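Articles > Automation > Opinion
Search articles Go

Stop choosing grippers by the wrong tests

By Sosina Weldu
2023-09-30

Most of the advice on picking a robot gripper comes down to three figures: how hard it squeezes, how wide it opens, and how much weight it can hold. Those are fair things to print on a data sheet. They are a poor way to choose a gripper for taking apart electronics, and I think a lot of shops are buying the wrong hardware on the strength of them.

I have spent most of this year comparing grippers for computer teardown at Stendik. The work is dull to describe. A used desktop tower goes on the table with its cover off, and the arm has to unplug cables, open latches and lift out whatever comes free. We started in January with a plan to test two grippers on the same arm, write up the result and order more of the winner. One was a wide parallel gripper from Zestau with flat pads. The other was a linkage type from Prustilano with narrow fingers. By the numbers it should have been an easy call. The Zestau unit squeezes harder, opens farther and costs less to keep in spare pads.

It was also close to useless inside a computer.

The trouble is space. A cable plug in a desktop case is small, and it sits in a crowd. There are cables in front of it and sheet metal next to it. To grip the plug you have to get two fingers down past all of that, and you have to bring the rest of the gripper down with them. The pads on the Zestau were wider than the gap between most of the plugs and their neighbors. It could pull with plenty of force on things it could not reach.

So my first claim is that for this kind of job the shape of the last inch of the finger matters more than anything else on the sheet. If I were buying again, I would ask for a drawing of the fingertip before I asked for a price.

My second claim will annoy people who sell cameras. A wrist camera does not replace a fixed one, and a fixed one does not replace a wrist camera. Vendors like to say that one good camera is enough. We tried it both ways for weeks. With only the fixed camera, the operator could see the whole tower and how the arm was coming into it, and could plan a clean approach. Then the fingers went down among the cables and it was guesswork. With only the wrist camera, the tips were easy to see and almost everything else was hidden behind the gripper's own body. Twice the back of the linkage leaned on the drive cage and the operator had no idea until the arm stopped with a force fault.
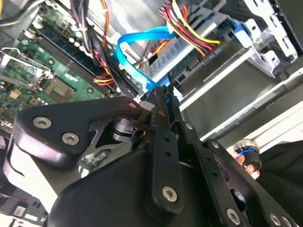 Same tower, two cameras. 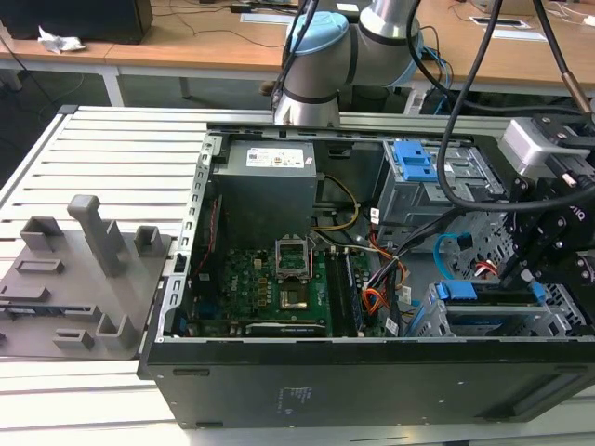 Jérémie Baudry thinks I am making too much of the cameras. He says a skilled operator can learn to work from the wrist view alone in a couple of weeks, and that the second camera is a crutch that costs calibration time every time the table gets bumped. He would spend the money on a force sensor and let the operator feel the contact.

I take the point about calibration. It is a real cost, and we paid it over and over until we bolted the camera post down properly. But I don't agree on the rest. A force sensor tells you that you have hit something. It does not tell you what you have hit, or which way to back out. In a case full of thin wires, backing out the wrong way is how you tear one off. I would like to have all three, and if the budget allows only two, I would take the two cameras.

It may help to give the figures from our longest comparison, which ran for 14 working days. Between the two grippers we logged 1,293 attempts at unplugging a cable or opening a latch. I am not going to print a success rate for each one. The rate moved too much with the model of tower, and anyone who quotes a single percentage for a job like this is selling something. What I can say is that the reasons for failure were very different. The wide gripper mostly failed before it touched the part. The narrow one mostly failed after, by slipping off a smooth plug or by twisting under a sideways load.

Those are not equal problems. Slipping can be fixed. Dagim Woldegiorgis glued thin rubber onto the narrow fingertips one afternoon, and slipping dropped enough that we changed the wording on the log sheet to separate the days before the rubber from the days after. You can't glue anything onto a wide pad that makes it narrower. You can cut new pads, and we did, but then you have thrown away the stiffness you paid for and you are using a heavy gripper to do a light gripper's job.

There is a fair argument against narrow fingers, and I don't want to skip it. They bend. On a stubborn power plug, ours bent enough that the tips opened up and lost the grip. We also had screws in the linkage work loose, and that cost us a morning before Thư Trình put a wrench on every one of them and found the cause. Now we check the screws at the start of each shift. If your work is heavy lifting, or if you are moving finished drives from one tray to another, buy the wide gripper and be happy with it. I would.

What I object to is the idea that one gripper should do the whole teardown. Buyers want this because tool changers are expensive and because a single gripper makes a nicer demo. We looked at a changer from Nghiêm and the quote was high enough that the talk ended there for a while. Since then I have come around to the view that the changer is the part we should have bought first. Pulling a small plug and lifting a power supply are different jobs. A person doing them by hand would reach for pliers for one and use a whole hand for the other, and would not feel bad about it.

Controllers deserve a word too, mostly because they get blamed for things they didn't do. We swapped controllers once during the test, after people complained that the arm felt slow to answer. The new one had a delay that was shorter on paper. The operators said it felt better for a day or so and then went back to complaining. The delay they were noticing came from the video feed. Once we lowered the picture size on the wrist camera, the complaints stopped, and the old controller went back in. I would advise anyone to measure the video delay first. It takes 5 minutes with a phone and a stopwatch on the screen, and it could save you the price of a controller.

I would also advise against testing on clean samples. The first vendor demo we sat through used a bare motherboard clamped flat on a bench, with one cable plugged into it. Any gripper can do that. Wondimu Woldemariam asked if they could put the board back in its case and leave the other cables where the factory had put them, and the demo ran long after that. Bring your own machines to a demo – old ones, several models, with the cables as they are. If the vendor will not try them, you have learned what you need to know about that vendor.

We ended the comparison with the narrow gripper on the arm, rubber on its tips, two cameras running, and an order in for 18 spare sets of fingers. The wide gripper is on the shelf over the bench. I expect it to come back down when there is money for the changer, and I have asked for that money in next year's budget.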